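Library card sign-ups jump after late fees go

I finally paid off my overdue fines in October, and two weeks later the library scrapped them for everyone. Figures! Still, I'm thrilled — 300 people have signed up for cards since the change, and Oona Pelkonen at the front desk told me the Wednesday line has been out the door. 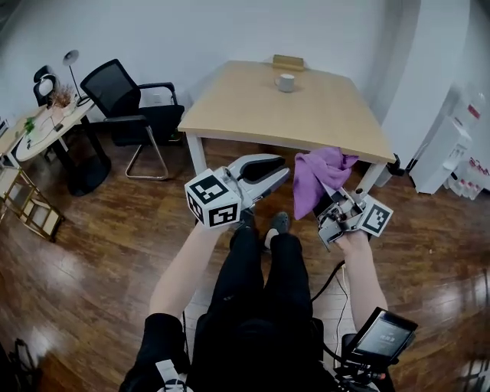
Old fines of up to $50 are wiped too, so dig out that novel hiding under your bed and bring it back (no lecture, I promise). 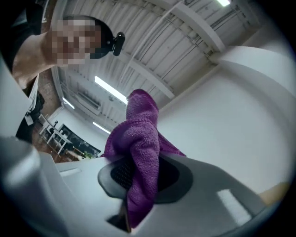

New cards take 2 minutes and you can pick one up until closing. Mine went straight on a lanyard, a white strap like the one in the photo, and I haven't lost it yet. Kids' cards are free as well, and they can borrow 30 books at a time. My back hurts already.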